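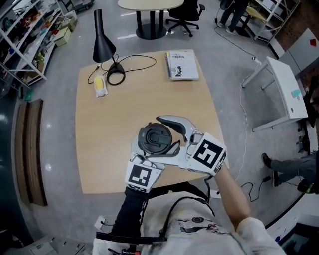

*round black lid, the one with the ridges on top*

# Lids: keep them with the tubs or give them their own drawer?

**junebug_bakes**

Hello all, Juniper here, back again with a kitchen question after being away most of the winter. I hope everyone is keeping well and that the folks up around Dratcombe have finally got their driveways cleared!

So, I am redoing my kitchen storage (slowly, one cupboard at a time, because I also have to cook supper in there), and I have come to the cupboard I was dreading. You all have this cupboard. Mine is the low one to the left of the stove, and when I open it things slide out onto my feet. I have soup tubs, deli tubs, the good glass set my aunt gave me when I moved to Rosenthal, and then the lids, which seem to belong to another family's dishes altogether.

My question is whether you store your lids ON the containers, which takes up a great deal of room but at least they stay married, or OFF the containers, nested, with the lids filed somewhere else. I have gone back and forth on it so many times that my husband has asked me to please take it up with somebody else, and so I am taking it up with you.

Cupboard is 36 inches wide if that helps anybody picture it. One shelf, fixed, no chance of adding another without taking the face frame off.

---

**sorensen_b**

Lids off, always. Nest the tubs by shape, round in round and square in square, and stand the lids up on their edges like records in a crate. I have used an old dish rack for this since my kids were small and it has never let me down. You can flip through them with one finger.

Storing them with the lids on means you are giving up shelf space to air. In a cupboard that size, with one shelf, I don't think you can afford it.

Booker

---

**gwen_mbeki**

Oh Booker, I love you dearly but I disagree with every word of this, and I have the cupboard to prove it!

I did the records-in-a-crate thing for years. It looks wonderful the first evening. Then somebody else empties the dishwasher, and they put the lids in flat on top of the standing ones, and then you have a pile leaning on a row and it all goes over the back where you can't reach. I am not blaming anyone in particular (I am blaming my brother, who stayed with us from November until nearly Easter and is a lovely man).

What I do now is lids ON, and far fewer containers. That was the real change for me. I got rid of everything that didn't have a partner and then I got rid of half of what was left. If I run out of tubs it means there are too many leftovers in the fridge and we need to eat them.

---

**sorensen_b**

Well, Gwendolyn, if a person owns hardly any tubs then any system works. You could hang them from the ceiling.

---

**gwen_mbeki**

You could! And they would still have their lids on!

---

**senad_i**

Good evening everybody. I cook in bulk on the first of the month, mostly beans and stuffed peppers and my mother's sour soup, so fewer containers is not possible in my house. I do it Booker's way with one difference, and that is that all of my containers take the same lid. There are three heights of tub and one width. I bought them from the restaurant supply place in Flotimthorpe, the one behind the tire shop, where they come in sleeves and are not expensive if you don't mind them being plain.

It took me some time to talk myself into it, because it felt wasteful to give away tubs that were perfectly good. I gave them to my neighbor, who uses them for screws and seeds, so in the end I felt all right about it. Now I take any lid and any tub and I am finished. I would not go back.

For the labels I use masking tape and a grease pencil. The tape comes off in warm water and leaves nothing behind, so long as you don't leave it on for months in the freezer. If you do, a little cooking oil on a rag will shift it.

---

**junebug_bakes**

Senad, that is so tempting. The trouble is the glass set. I can't give that away, my aunt visits, and she looks.

Could I do the glass ones with lids on, up high with the baking dishes, and everything else your way? Or is having two systems asking for trouble?

---

**dexambrose**

Two systems is fine, I have 2 and they've lived side by side for years. Everyday stuff down low, nested, lids in a bin. Good stuff up high, lids on.

Where I will disagree with the thread in general is on all this tossing of lids that lost their tub. Keep a couple! A spare lid is one of the handiest things in a kitchen. I use mine under a drippy oil bottle, as a spoon rest, as a saucer for a potted herb, and to cover a bowl of dough when I can't find a clean towel. A big round one makes a fine splash guard between the sink and the sugar canister. My wife uses one to carry burgers out to the grill and a different one to carry them back in.

Also, for warped lids: if it's a soft plastic one that has curled up a bit, try a bowl of hot tap water for a few minutes and then press it flat under a heavy book until it cools. It works for me maybe half the time. Don't bother with the stiff kind, they crack.

---

**gwen_mbeki**

Dexter, "keep a couple" is how it begins. My mother kept a couple. When we cleared out her place in Celenness we filled a laundry basket with lids, and there were margarine lids in there older than I am.

But I will grant you the spoon rest.

---

**sorensen_b**

Back to the original question for a minute, because I went and looked at my own cupboard. A thing I left out: I sort the lids front to back by size, little ones in front. If the big ones are in front you can't see anything and you end up pulling out the whole rack. And I put the rack on the side nearest the dishwasher, so whoever is unloading comes to it first.

June, a tension rod across the cupboard a few inches from the back wall will also hold lids upright, if you don't have a dish rack to spare. Just don't put glass lids behind it, they are too heavy and the rod slips.

---

**junebug_bakes**

*February 2021 update, for anyone who finds this thread later!*

I took everything out and laid it all over the kitchen floor and matched it up, which took the whole of an afternoon and a pot of coffee. Glass set is up high with the lids on. Everything else is nested, and the lids are in a dish rack on the dishwasher side, little ones in front like Booker said. I haven't gone to one size yet, but I did look up the place in Flotimthorpe, Senad, and I may get a sleeve of the middle height when the weather is better.

And Dexter, I kept three orphans. Gwendolyn, please don't be cross with me, they're on top of the fridge and I have already used one under the honey jar.

---

**gwen_mbeki**

I'm not cross. Three is all right. Write back in a year and tell me how many there are!

---

**senad_i**

Very nice work, Juniper. Get two sleeves if you go. The parking there is terrible and you won't want to make the trip again.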